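## 4. Setting up your first campaign in Vorkorine

You've connected your website and your contact list, so now comes the fun part! By the end of this section you'll have a live campaign with a landing page, an email and a report that fills itself in while you get on with your day. Have your logo file and your business address handy before you start.

**Note:** If your account was moved across from Fikesus, your old campaigns are already under **Archive**. You can copy from them, but you can't send them from there.

### 4.1 Create the campaign

1. Sign in and choose **Campaigns** from the left-hand menu.
2. Select **New campaign**, then **Start from blank**. (The templates are great too, and section 7 is full of them.)
3. Give the campaign a name your whole team will recognize. Customers never see it, so be as plain as you like - "Pillai spring bedding" beats "Campaign final v2" every time.
4. Under **Goal**, pick one of *Enquiries*, *Orders* or *Sign-ups*. The goal decides which numbers show on your dashboard.
5. Select **Save and continue**.

**Caution:** The goal can't be changed once the campaign is live. If you pick the wrong one, copy the campaign and delete the original.

### 4.2 Build the landing page

The page editor opens with a header block, a picture block and a text block already in place. Click any of them to edit, or drag them by the dotted handle to change the order.

1. Click the header block and type your headline. Short ones look best on a phone.
2. Click the picture block, select **Upload** and choose a file. JPG and PNG both work.
3. Drag the focus marker onto the part of the picture you want kept when the page is shown on a narrow screen.
4. Type a caption in the field underneath, or leave it blank to hide the caption line.
5. Click the text block and write your message. Bold, links and bullet lists are all on the small toolbar.

Our practice page is for Pillai, a homewares shop, and its picture block looks like this once the caption has been typed in.

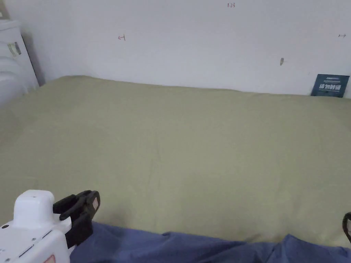 *Bed with an olive-green sheet, picture block at full width.*

6. Add a button block and choose its colour. Vorkorine picks up your brand colours from your logo, and it does a lovely job of it!
7. Paste the web address for the button into **Link**, then select **Test link**. A new tab should open on the right page.
8. Select **Preview** and switch between *Phone*, *Tablet* and *Desktop*.

**Note:** Changes save as you type. If the word *Saving* stays at the top of the editor, check your internet connection before you close the tab.

### 4.3 Write the email

1. Go to the **Email** tab of the same campaign.
2. Fill in the subject line. The counter beside it turns orange when the line is likely to be cut short in an inbox.
3. Choose **Pull from landing page** to bring your headline, picture and button straight across. We love this one - it saves a pile of retyping.
4. Check the footer. Your business name, mailing address and unsubscribe link must all be there.
5. Send yourself a test and open it on your phone as well as your computer.

**Caution:** Test emails contain working links. Clicks from a test are left out of your report, but a test order placed through the button is a real order, so cancel it afterward.

### 4.4 Choose who gets it

1. Open the **Audience** tab and tick one or more lists.
2. Look at the total at the bottom. In our practice account it reads 1,285 contacts.
3. If a contact is on 2 lists, they're counted once and they get one email.
4. To leave people out, select **Exclude** and choose a list or a tag.

Contacts who have unsubscribed are removed for you, even if you import them again later.

### 4.5 Go live

1. Open **Schedule** and choose *Send now* or pick a date and time. Dates are displayed in the short form, for example Mon 5 December.
2. Check the time zone next to the clock. It follows your account settings, so it may not match the computer you're sitting at.
3. Select **Review**. Anything with a red mark has to be fixed first; yellow marks are suggestions.
4. Select **Go live**.

You have 20 minutes after selecting **Go live** to hit **Recall**, as long as sending hasn't started. Once the status changes to *Sending*, the button disappears.

### 4.6 Connect Zanside reports (optional)

If your business uses Zanside for its books, you can see campaign orders and invoices side by side.

1. Go to **Settings**, then **Connections**.
2. Select **Zanside** and sign in with your Zanside details.
3. Choose the income account your campaign orders should go to.
4. Select **Connect** and wait for the green tick.

**Note:** The first sync brings in orders from the start of November onward. For older orders, use the import tool in section 9.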